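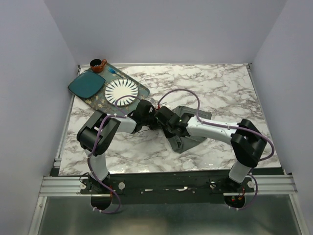

Parish Life > Music and Choir

Dropping the second verse at the offertory?

raelene_w
Hello all! Our new music director, Myroslav Stetsiuk, has asked us to sing only one verse of the offertory hymn at the Hultholm Mass, so that Father isn't left standing and waiting for us. I do understand it, I really do, but I've been in this choir 20 years and some of those hymns only make sense when you get to the end – you stop halfway and the poor sinner is still lost! Does anyone else's parish do this?
Raelene Wihongi

custis_alto
We do, and I've come to like it. There's a little quiet afterward, and my mother (she's 78, bless her) says it's the only moment in the whole Mass when she can gather her own prayers.

povari_organ
I'm going to disagree, kindly. The hymn is prayer too, and people sing better once they've had a verse to find the tune. If Father finishes early, he can sing along with the rest of us. Ours does, loudly.

custis_alto
Loudly and in tune?

povari_organ
Loudly.

tenor_taheri
It depends on the collection for us. We have more than 500 at the late Mass and the baskets take forever, so we sing every verse and then I play something soft. At the early one we stop after 2 and it feels just right.

raelene_w
Thank you, this is a comfort. I'll ask Myroslav if we could try it that way through June, with the full hymn at the late Mass only. He's a dear man and I don't want to be the alto who grumbles.

povari_organ
Every choir has one, Raelene. Let us know what he says.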